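Print this page | E-mail this page

Product Review: Steltar Foam Cubes and Sorting Bins

Equipment Reviews - Early Learning and Activity Supplies

The Steltar sorting set was submitted for review in August. It consists of soft foam cubes in several solid colors and rectangular plastic bins, which are sold both with the cubes and separately. The set is intended for color sorting, simple counting and tabletop clean-up practice, and it is offered to schools, libraries and activity centers under catalog number 914.

Our review covered general handling, color separation, cleaning and storage. The set was in regular use for 25 sessions before this report was prepared.

Cubes

The foam is firm enough to keep its corners and soft enough to be squeezed without effort. Edges were cut cleanly on all but 2 of the cubes supplied, and those showed a slight burr that did not affect use. The cubes make almost no noise when dropped, a clear advantage in shared rooms. They are light, however, and a sleeve drawn across the table will carry several of them to the floor.

Color separation is good in daylight. Under warm evening lighting, the purple and magenta cubes were confused more often than any other pair, and we would ask the manufacturer to consider a wider difference between them.

Bins

The bins are plain, open and easy to reach into. They wipe clean with a damp cloth and do not hold dust. The bin colors do not correspond exactly to the cube colors - an orange cube has no obvious home - and supervisors should state the sorting rule before an activity begins.

Work Surface

No mat is included. On a bare tabletop the cubes slide, and we recommend a large mat in a dark, plain color. The Jorkness table mat, purchased separately, performed well in our trial and lay flat after unrolling.
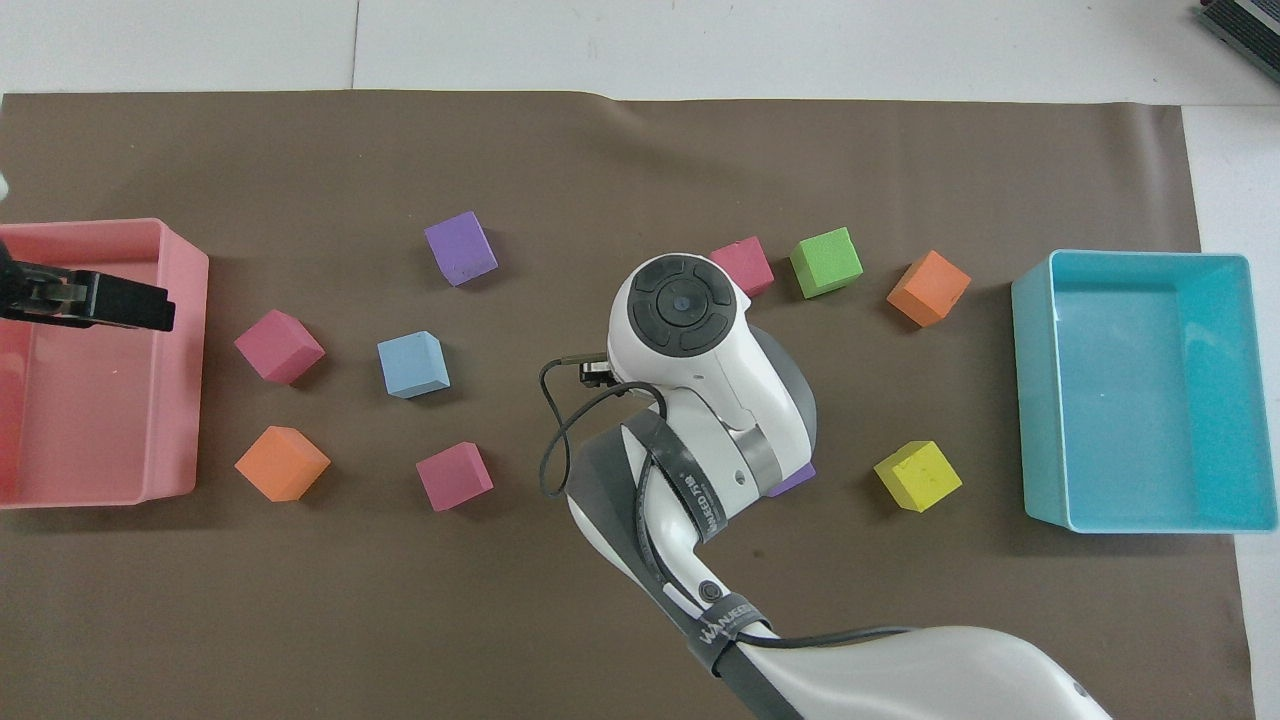

Foam cubes spread over a dark brown mat, with a pink bin and a light turquoise bin at the sides.

Assessment

The set is recommended for general use, with reservations as to the purple and magenta shades and the absence of a lid for the bins. Replacement cubes may be ordered singly.

Shares: 25 | Comments: 2

Related Reviews
Ultik Stacking Trays
Żak Wooden Counting Frame
Jorkness Table Mats, Large and Small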